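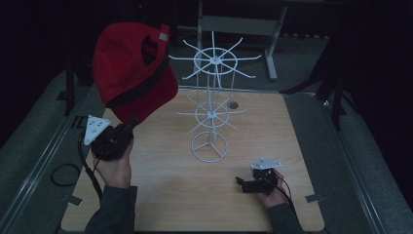 *Two Sterex hand grippers during a cap and rack recording. The left unit holds the cap, the right unit rests near the table.*

# Sterex Paired Hand Grippers

Sterex is a pair of hand-held grippers for recording manipulation examples without a robot arm. The operator holds one unit in each hand and does the task at normal speed. Each recording stores the finger opening and the movement of both units on one clock, together with the head camera video, so it can go into training with little preparation.

We developed it at Zustar for groups which need many examples of two-handed work: hanging, folding, sorting, opening of packets. Soft goods are the most common request. A cap is a good first object, as the brim and the strap ask for different grasps and the shape changes a little each time it is picked up.

## What is in the kit

- Left and right gripper, black, with handle
- Two white triangular mounting plates with holes, already fitted on top
- Two black cables with strain relief
- Recording hub with power supply
- Spare finger pads, one set for each unit
- Hex key and printed set-up card
- Carry case

The head camera is ordered separately. If you already own one, write to us with the model before ordering and we will check if the hub can read it.

## Specifications

| Item | Value |
|---|---|
| Mass of one unit, without cable | 786 g |
| Maximum finger opening | 146 mm |
| Connection | Wired, one cable for each unit |
| Finger control | Trigger, direct linkage |
| Recording software | Triseo, licence for one workstation included |
| Price of the paired kit | $3,038 plus tax |

The trigger has no motor behind it. What the operator feels in the hand is the real resistance of the object, and most people grip more gently after the first few tries.

## Recording with Triseo

Choose the task name, press the pedal or the space bar, do the task, press again. Triseo shows both finger curves beside the video and you can mark the episode as good, failed or repeat. Please keep the failed ones. They are stored in a separate folder and several of our customers train with them later.

We advise you to change the starting position of the object between episodes, and also its orientation. For a rack with many arms, write in the task note which tier is the target. "Hang the cap" was too loose in our own first set and Chiamaka Sani had to relabel it by hand.

Episodes export with time stamps, gripper poses, finger opening and video. The format guide comes with the licence.

## Before you order

The cables need some space at the sides of the table. Leave enough slack so that the arms can cross, and check that no loop lies where the operator will step. Long sleeves are fine.

Calibration takes 16 minutes the first time and is shorter afterwards. Repeat it if a mounting plate was removed or if a unit fell.

The units are not sealed. Do not use them with liquids or wet food.

## Delivery and support

Kits are assembled to order. Orders received before December ship from current stock of finger pads; later orders get the new pad colour, the rubber is the same.

Technical questions: Garba Adeyemi, Zustar support desk. Repairs are booked in every Monday, so please send the unit with its cable and a short note of the fault.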